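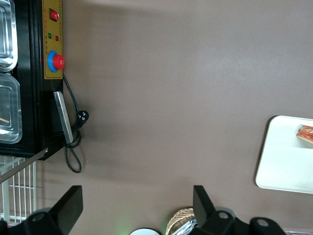
棕色桌面,靠边一台带黄色控制面板的黑色台面电器

搜索:请输入影人姓名、片名或关键词 搜索

关于我们

Proratby是一个中文影视人物资讯网站,写演员、导演、编剧、配乐、剪辑,也写片尾字幕滚到一半、灯已经亮起来时才出现的那些人。我们每天更新。没有新闻的日子也更新,只是更新得比较心虚。

网站由Trotier出资。Trotier本来是一家做影院排片软件的公司,软件卖得不错,老板们一高兴,觉得既然影院知道今晚放什么,观众也应该知道今晚放的片子是谁拍的。他们后来冷静下来了,但服务器已经续了费。所以各位现在看到的这个页面,从财务角度讲,是一次高兴的后果。

经常有读者来信问“Proratby”是什么意思。没有意思。创办人Attila Bíró当年想注册的域名全被人占了,有的占着做鞋,有的占着什么也不做,他在键盘上试到很晚,这一串是第一个显示“可注册”的。后来有位语言学专业的读者写了一封很长的信,论证它可能来自某种东欧方言里的“迟到的观众”。我们非常喜欢这个解释,打算从此就这么跟广告客户说。

我们写什么

大致有这么几类:影人动态、新片开机与定档、颁奖季、旧片重看、访谈,以及讣闻。

影人动态是最占版面的一类,也是最容易写坏的一类。某某演员出现在机场,这件事本身不构成新闻,除非飞机上只有他一个人。我们有一段时间也写机场,点击很好,写到后来编辑们对各个航站楼的地砖比对演员的作品还熟,Attila看了一个月的稿子,在群里发了一句:“我们是不是应该改名叫候机楼。”从那以后机场类稿件需要附带至少一个和作品有关的事实。这条规定实行以来,机场类稿件基本绝迹。

恋情稿我们写得很少。不写的理由说出来很高尚,真实的情况是我们消息不灵通,等我们核实完两个人在一起,人家往往已经分开了。有一回更尴尬,核实分手的邮件发出去,对方经纪公司回信附了婚礼邀请函。那篇稿子最后没发,邀请函也没有人去。

新片开机与定档由Máté Pap负责。他有一张很大的表格,记着每部片子宣布过的每一个上映日期,改一次加一列。有些片子在表格里已经横着延伸到了屏幕之外,需要一直往右拖,拖到最后一格写着“待定”。片方通常会说调整档期是为了给观众带来更好的体验。我们如实照登,并在下面附上此前几次更好的体验分别是哪天。有宣传公司打电话来抗议,说这样排列“带有情绪”。Máté回答说日期是按时间顺序排的,时间没有情绪。电话那头沉默片刻,问能不能把字号调小。我们把字号调小了。

颁奖季栏目每年开一次,开的时候大家都很兴奋,关的时候大家都不想提。我们会做预测,预测的准确率不在本页公布的范围之内。需要说明的是,Kanchan Kushwaha的预测和其他人的预测请分开看,她猜得很准,准到有读者怀疑她认识评委。她不认识,她的方法是先问自己最喜欢哪一部,然后把那一部划掉。

旧片重看是Benjamín Daza的自留地。他坚持只写自己重看过的片子,不许凭记忆下笔,这个要求听上去很基本,执行起来让稿子慢了很多。他曾经为了写一篇关于公路片的文章把同一部片子看了3遍,最后得出的结论是片中那辆车在过河前后换过一次车门。文章发出来以后,有读者指出换的其实是整辆车。Benjamín又看了一遍,公开承认读者是对的,并在更正里把这位读者称为“同行”。这位读者随后投来了一篇稿子,写得比我们都好,可惜写的全是车。

关于讣闻

这部分我们想多说几句,新来的读者多半是从讣闻栏目进来的,搜索引擎很喜欢把人往那里送。

讣闻是我们最不愿意抢先的稿子。行业里的常规做法大家都清楚:消息一出,先发一句话,正文写“详情稍后更新”,然后开始找照片。我们早年也这样干过。在网站开张后的第一个秋天,大概是十月里,我们根据一条转来转去的消息发布了一位老演员去世的报道,文字写得还挺动人,结尾用了他某部戏里的台词。稿子挂出去之后,老演员本人打来了电话。

他人很好。他说文章他看了,生平部分有一处年份不对,台词也少了一个字,另外照片能不能换一张,那张他一直不喜欢。我们道歉,他说没关系,就当提前校对。这通电话是Piroska Kiss接的,她放下电话以后在椅子上坐了很久,然后写下了现在仍然有效的讣闻守则。守则不长,抄在下面,省得各位以为我们在故作神秘:

须有家属、经纪人或所属机构的直接确认。转发不算,截图不算,“圈内人士”不算,“圈内人士”的截图尤其不算。

标题里只写姓名和去世这件事,不用感叹号,不用“惊传”,不用“疑似”。如果还在“疑似”,说明还不该写标题。

死因没有公布就写没有公布。不请医生朋友来推测。医生朋友一般也不想来。

生平部分至少写到一部冷门作品。每个人都有一部自己很在意、别人都没看过的戏,这时候再不提就没有机会了。

台词引用要对着片子核,一个字一个字核。

不用“一路走好”作结尾。读者会在评论区自己写的,他们写得比我们真诚。

因为这些规矩,我们的讣闻通常比别家晚。晚得最多的一次,别家已经写到追思会的菜单了,我们的稿子刚刚上线。那篇的阅读量很难看,可家属来了信,说那是唯一一篇把她父亲早年在地方剧团画布景的事写进去的。信打印出来了,贴在Piroska的显示器后面。贴在后面是她的主意,她说贴在前面会让人骄傲。

那位老演员现在身体健康,偶尔会给我们打电话,通常是为了问上次那张照片换了没有。换了。

编辑部的人

Attila Bíró,创办人,主编。大学读的是土木工程,毕业以后盖过一段时间的桥,据他自己说那座桥现在还在。他审稿只用红色,删得很凶,爱写的批注是“谁说的?”。新编辑入职头几周会觉得这三个字是在质问他们的人格,过一阵就明白了,他真的只是想知道是谁说的。他不看续集,这条立场坚持了很多年,中间因为坐长途飞机破过一次例,回来以后对那部续集赞不绝口,同时要求我们不要对外讲。

Kanchan Kushwaha,副主编,管颁奖季和访谈。她的访谈以安静著称。别人怕冷场,她不怕,问完一个问题就等着,受访者一般会在沉默中说出一些宣传公司不希望听到的话。宣传公司后来学乖了,派人坐在旁边负责咳嗽。她把咳嗽也写进了访谈稿,标在括号里。

Piroska Kiss,讣闻与资料编辑。我们的影人资料库由她建立和维护,目前收录1,734位影人的条目,每一条都由人手写成,每一条她都能说出哪里还不满意。她不喜欢被叫做“讣闻编辑”,说听起来像是坐在那里等。她更喜欢的说法是“履历编辑”,只不过有些履历写完了,有些还没有。

Benjamín Daza,旧片与影评。前面介绍过了,他和车门的事也介绍过了。补充一点:他给片子打分,满分是50分,理由是十分制不够他表达犹豫,百分制又显得他很有把握。迄今没有片子拿过满分。离满分最近的那部被扣掉的分数,据说和片尾曲有关。读者每年都联名要求他解释,他每年都说明年解释。

Máté Pap,新闻编辑,兼管技术。网站打不开的时候请找他,网站打得开但很慢的时候也请找他,网站又快又稳的时候请不要找他,那说明他正在睡觉。本页顶上的搜索框是他写的,能搜姓名、片名和关键词,能容忍错别字,但容忍得有限度。曾有读者抱怨输入“那个谁”搜不到结果,Máté花了一个周末让它能搜到了,出来的是我们自己的联系页面。

除此之外还有一批长期供稿的作者,分布在好几个时区,因此无论什么时间催稿,总有人可以理直气壮地说自己那边是半夜。

我们和别人的关系

有必要在这里把利益关系交代一下,这种事自己先说出来,总比在评论区看到要体面。

出资方Trotier不参与选题,也不看稿。不看稿这一点我们有把握,有一次首页把它的名字拼错了,错了整整一个夏天,没有收到任何来自公司的意见。年度汇报时我们主动承认了错误,对方代表翻了翻材料,说原来如此,他还以为是新的品牌形象。

Szalai是我们的图片与存档合作方,手里有大量剧照、工作照和旧海报的扫描件。合作条款规定使用照片时必须注明出处,我们照做。条款还规定不得对照片进行裁切,这一条执行起来有些麻烦,老剧照里总有位不知名的先生站在边上吃东西。有一张流传很广的大合影,别家用的时候都把他裁掉了,我们用的是完整版。陆续有读者来信打听他是谁。Piroska查了很久,查出来是当天来送货的。他现在在我们的资料库里有自己的条目,职业一栏写的是“出演(一次)”。

Rarnport是给我们卖广告的。广告位在页面右侧和文章末尾,与正文之间有明确的分隔线。我们和Rarnport之间最大的分歧在于讣闻页面放不放广告,对方认为那里的流量最好,我们认为那里的流量最好也不行。争到最后各让一步:讣闻页面不放广告,我们每年出席一次他们的客户年会,并且面带微笑。今年派去微笑的是Benjamín。他回来以后说,微笑本身没有问题,困难的部分在于时长。

我们不接受以下合作形式:付费撤稿、付费改分、付费让某人的名字排在某人前面。最后一种来问的最多,排名先后是这个行业里唯一不会过时的话题。我们的演员表按片尾字幕顺序抄录,字幕怎么排我们怎么抄,有异议请找字幕。有位演员的工作室真的去找了字幕,过了几个月寄来一份片方重新出具的演职员表,他们家演员上升了一位。我们照新的改了,原先排在那一位的工作室第二天就来了电话。

标题

读者对标题的意见向来最多,所以单列一节。

我们不写“网友炸锅了”。我们观察过网友,大多数时候他们在讨论别的。

我们不写“首度回应”,除非真的是首度,而且真的是回应。把同一句声明分几天登,每天都叫首度回应,这种技术我们掌握得不好。

我们不写“晒照”。照片就是照片。

我们偶尔写长标题,长到手机上显示不全,这一点正在改进,改进的方式是请大家把手机横过来。

标题里出现问号的稿件,正文里必须有答案,哪怕答案是“不知道”。Kanchan曾经交过一篇标题为《他还会回来演第三部吗》的稿子,正文第一句是“不会”,后面是很扎实的分析,讲合同、讲档期、讲他和导演怎么在剪辑室里闹翻的。那篇稿子的平均阅读时长是全站最短的,读者看完第一句就满意地走了。编辑会上讨论过要不要把“不会”挪到末尾去,表决没有通过,Attila投的反对票,批注是“他们问了,你就答”。

更正

我们会出错。出了错就在文章顶部更正,写清楚原来写的是什么,现在改成了什么,什么时候改的。不悄悄改。

更正栏目意外地受欢迎,有一批读者只看更正,不看正文,他们说更正部分情节更紧凑。历史上比较有名的更正有这么几则,征得当事编辑同意后列在这里:

“本报道称该导演‘在雨中等待了一夜’,实为‘在语音中等待了一页’,系录音整理错误。导演当时在等剧本传真。”

“本报道将制片人与其双胞胎兄弟混淆。兄弟从事牙科。兄弟表示不介意,并希望我们顺便提到诊所地址,我们没有提。”

“本报道把影片的片长写成了预算。”

“前一则更正有误,请参见下一则更正。”

最后这一则至今没有等到下一则。Máté说是数据库的问题,其他人认为是Máté的问题。

如果你发现了错误,请写信来,并尽量说明依据。只写“你们错了”的来信我们也会认真对待,因为从概率上讲总归是对的,只是查起来要久一点。

评论区

评论先审后发。审核的人就是上面这几位,轮流值班,值班表排在颁奖季的那一周谁都想换。

可以批评片子,可以批评演技,可以批评我们,批评我们的时候如能顺手指出错别字就更好了。请不要人身攻击,不要剧透近期上映的影片。关于“近期”怎么算,评论区吵过一架,规模很大,双方都引用了我们以前的文章,而我们以前的文章自相矛盾。现在的规定是上映后2周内不得在标题和评论首行透露关键情节。至于几十年前的老片,我们原则上不管,可还是有人因为在评论里说出一部黑白侦探片的凶手而被骂得删号。被骂的那位后来换了个名字回来,现在是评论区里最严格的反剧透人士。

讣闻文章下面的评论我们审得格外慢一些。有人会在那里写自己小时候跟谁一起去看的那部电影,写电影院后来改成了什么,写座位的颜色。这些留言有时候很长,已经跟去世的那位影人没有多大关系了。全部照发。

投稿

欢迎投稿。我们尤其缺写剪辑、录音、美术和特技的作者,写主演的不缺,写主演的作者已经多到需要互相采访。

来稿请直接贴在邮件正文里,附件也行,但请不要把文章做成图片发来,也不要做成幻灯片。曾有一位作者把影评录成了一段朗诵,配了乐,录得很好,Kanchan听完之后给全编辑部放了一遍,大家一致认为没有办法刊登。

收到会回。录用与否都回,退稿信由当天值班的人写,语气因人而异:Piroska的最客气,客气到有作者以为自己被录用了;Attila的最短,通常只有那三个字。如果你收到的退稿信里对你提到的某部老片大谈特谈,而对你的稿子只字未提,那是Benjamín写的,请不要难过,他对谁都这样。

稿费按篇结算,数目不大。我们试过在这一段里写得豪迈一点,财务看过以后请我们改回来。

转载与引用

注明出处和作者姓名,保留原文链接,不改标题。做到这些就可以转,不必专门来问。改标题的事请务必克制,我们有一篇写配乐师手部旧伤的文章,出去转了一圈,回来的时候标题是《震惊!他用这双手做了这种事》。他用这双手弹了钢琴。

资料库的条目可以引用,请标明访问日期,条目会改。Piroska常常在夜里改。

关于本页

本页文字由编辑部集体撰写,集体撰写的意思是每个人都删过别人的一段。最近一次修订于2020年12月2日,改动包括:更新了资料库的条目数,删去了对会议室的介绍(会议室现在放的是Szalai寄来的海报筒,进不去人),恢复了Benjamín那段关于片尾曲的说明,随后又应他本人要求再次删除。

联系我们

新闻线索请写给Máté Pap,讣闻与资料更正请写给Piroska Kiss,访谈事宜请写给Kanchan Kushwaha,广告请找Rarnport,他们会比我们更高兴收到你的信。对评分有意见的请写给Benjamín Daza,邮件主题里注明片名和你认为合理的分数,他会建一个文件夹。

找Attila Bíró的,请先想好是谁说的。

电话只在工作时间有人接。老演员除外,他什么时候打来都有人接。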